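From: Dong-hyun So
To: members' list
Subject: Re: Hard water marks on stacking chairs and tables

Edivaldo Tavares wrote:
> We have switched to Imunard for the furniture in the hall and it leaves
> a white film when it dries. I used 3 capfuls to the bucket as it says on
> the label. Is it the product or is it our water? Heloísa thinks we
> should go back to washing-up liquid.

Edivaldo,

Most likely the water. Our supply at Peixoto tested in February at 14 degrees on the German scale, and yours comes off the same main. At that hardness any cleaner left to dry on a smooth surface will leave lime behind, and washing-up liquid will add soap residue to it. I would halve the dose before changing the product.

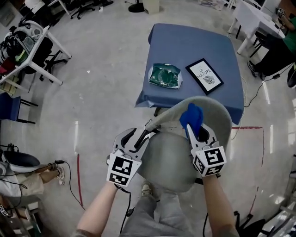 Film shows differently depending on the surface. On clear varnish it is hard to see until the light is low. On grey moulded plastic, like the chair in the photo, it shows as a pale bloom, and the top edge of the backrest is the place to check first, as hands go there most. A blue cloth pressed along that edge is enough for a test: wipe a hand's width with plain water, dry it, and compare with the part next to it after an hour. If the two match, the dose was not the cause.

For lime already on the plastic, Dirceu Marinho uses 100 ml of white vinegar made up with 900 ml of water. Leave it for a minute, rinse, then dry by hand. Keep it off chrome legs and any bare metal - it will dull them. Do not mix it with anything containing bleach.

Obed Abubakari asked off-list whether Casico does the same job. It does on tiles. I have not tried it on plastic and the label does not mention it.

I can lend you the test strips if you want your own figure. They are in the cupboard by the back door, top shelf.

Dong-hyun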